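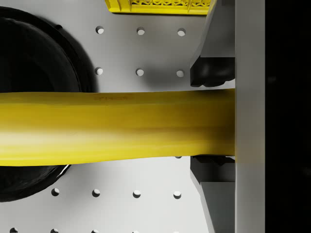
Figure 3. Rendered scene, long yellow item.

4.2 Naming and the "banana problem"

Participants in the naming block typed the first word that came to mind and pressed return. No time limit, no second try. We sent the link to 500 people on the Jirnico panel and 467 finished. The rest either dropped out in the practice items or left the tab open overnight, and those were removed before anything else was done.

The main question was whether people reach for a shape word or a thing word when both are on offer. Earlier work on food naming mostly uses clean cases — an apple is an apple — and agreement is high enough that there is little left to explain. Our items were picked to be less tidy. Colour pulls one way, outline another. A long yellow item can be named for a fruit on colour alone, even where the outline is closer to a bar. Other items in the same group were a round orange one, a flat green one, and a small red one with a stalk.

Answers were cleaned by hand. Spelling was corrected where the intended word was plain (bannana, bananna, banan). Plurals were folded into singulars. Two-word answers kept their head noun, so "unripe banana" counts as banana but "banana holder" counts as holder. We went back and forth on "banana thing" and in the end put it under vague. Readers who would have done otherwise can recode from the raw file, nothing in the tests depends on it.

Agreement was scored as the share of people giving the most common word. For the colour-led items the mean was 59 per cent, for the outline-led items 55 per cent. A small gap. It held up when items were treated as random as well as people, but only just, and we would not want to hang much on it. What was clearer was the kind of miss. When people did not give the most common word for a colour-led item they mostly gave another food. When they missed on an outline-led item they went all over the place: tools, toys, parts of furniture, a fair number of plain "object" or "thing".

Language background mattered more than we planned for. The panel firm had filtered for English as a main language, which is not the same as an only language, and a short question at the end showed many people used a second one at home. These people gave more vague words overall and also typed more slowly. Slow typing might be nothing more than keyboard layout. We did not record layout, we should of.

Order effects. Each person saw the items in one of four fixed orders, left over from the pilot in August when the Udari software could not shuffle properly. By the time it could, half the data was in. Order went into the model as a control and did not interact with item group. There was a mild run-on effect: someone who had just typed a fruit was more likely to type a fruit again. Expected, and in line with other naming studies, though ours is on the weak side.

4.3 Rating block

The same people then rated each item for how usual it looked "for its kind", from one to seven. The wording is borrowed from the Keskinen scale with one change, "sort" to "kind", after pilot readers took "sort" as a verb. Ratings were done after naming so that people would not be led to a word by the scale.

Usualness and naming agreement went together, as anyone would guess. Items rated as more usual got more agreed names. Less obvious is that the link was weaker in the colour-led group. Several items there were rated as rather odd for their kind and still named with one voice. People seem happy to say a thing is a poor banana and a banana all the same. That fits a view in which the name is fixed early, from a cue that is cheap to use, and the judgement of fit comes later and does not feed back.

It could also be about the words. English has a lot of short, common fruit names and they are learned young. Outline words such as tube, rod and cylinder are either rarer or belong to school. A fair test would match the two sets on age of learning. We could not do this with the items we had: once matched, the outline set was too small to say anything at all. The Kurex word list, which we used for frequency, also has no age norms for a good part of the vague answers.

We tried a rough fix. Age norms were taken where present and the missing ones filled with the mean for words of the same length. With this in the model the group difference in agreement shrinks and is no longer reliable. The difference in kind of miss stays. We take the second result as the one worth following up and the first as open.

4.4 Limits

Still items only. Size was never shown, so a person could picture the same item as finger length or arm length, and some of the odder answers make sense on that reading. All typing was done at home on whatever screen people had, so the yellows were not all the same yellow. A lab run with a matched screen would settle that part quickly. Last, the typed answer is a single word and hides doubt. Some participants used the comments box to say they had wavered between two names, and there is no way to tell how many others did the same and said nothing.

The cleaned answers, the coding sheet and teh model script were frozen on 15 July 2023 and have not been changed apart from one mislabelled column.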